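Sotton Prondance Clothes Airer
Model 190 — Floor-Standing, Folding

Home > Laundry and Drying > Indoor Airers

Item no. 1119
Availability: in stock at the Fenduson warehouse

The Prondance is a folding indoor airer intended for apartments, student residences and guest accommodations where outdoor drying is not permitted or not practical. It is supplied fully assembled and requires no tools. The unit opens in a single movement and folds flat for storage behind a door or beneath a bed.

The frame is powder-coated steel tube. Rails are spaced to allow air to pass between garments, and the two side wings may be raised together or separately. Where only one wing is in use, the heavier items should be placed on the central rails.

Specifications
Overall length, open: 190 cm
Height, open: 100 cm
Maximum evenly distributed load: 18 kg
Frame: powder-coated steel
Feet: non-marking rubber, replaceable
Colors: white, slate
Packaging: recycled cardboard sleeve

Use in bedrooms and small rooms

The airer may be used in a bedroom provided that the room is ventilated. A window should be left slightly open, or an extractor fan run in an adjoining bathroom with the door ajar. The unit must not be placed over a portable heater. Socks, gloves and other small knitted or fleecy articles dry more evenly when laid flat across two rails than when hung from one end. 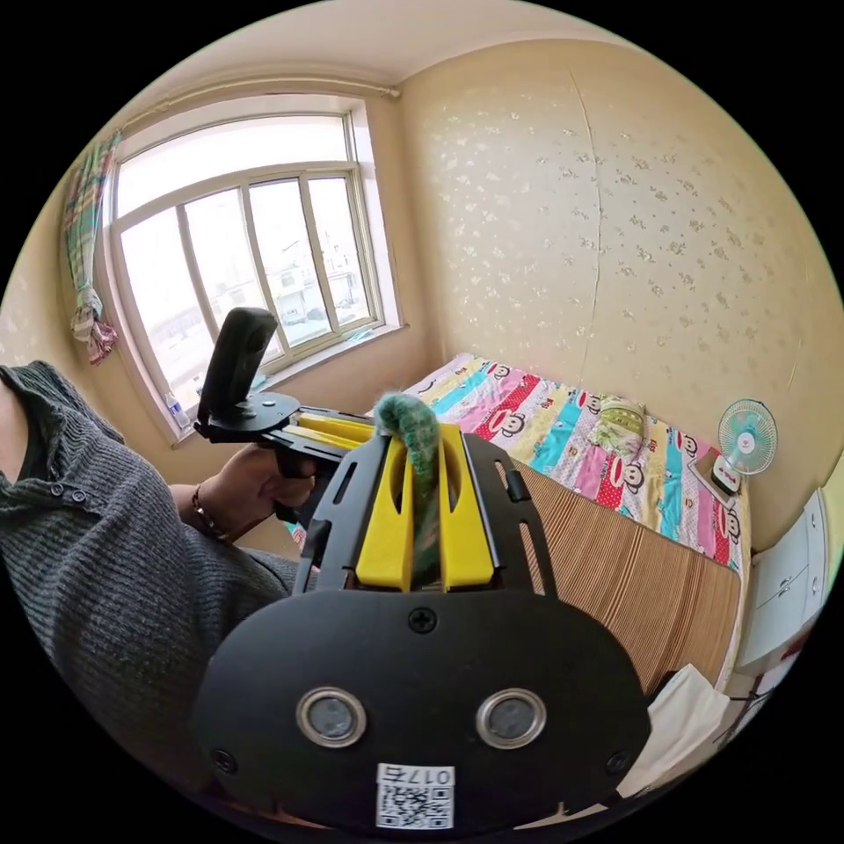 Can the airer be left open all the time?
The frame is designed for continuous use and may remain open between loads. Customers who do so are advised to check the wing locks once a month and to wipe the rails with a damp cloth, as detergent residue can dull the coating.

Accessories

The Bepari clip rail is sold separately and fits either wing. It carries small items that would otherwise slip between the rails, and it may be removed without unloading the airer. A fabric storage bag is available in slate only. Replacement feet are sold in sets of four — please state the frame color when ordering, as the fittings differ.

Delivery and returns

Orders received before noon on Friday are dispatched the same day. Bulk orders for residences and hotels are delivered on pallets and require a ground-floor receiving point. Unused items may be returned within 30 days in the original sleeve. The frame carries a five-year warranty against rust and weld failure; feet and clips are excluded.

Institutional customers should address requests for quotations to Prasanna Selvanayagam, Contract Sales, extension 310. The price list was revised in May, and quotations issued before that revision are no longer valid.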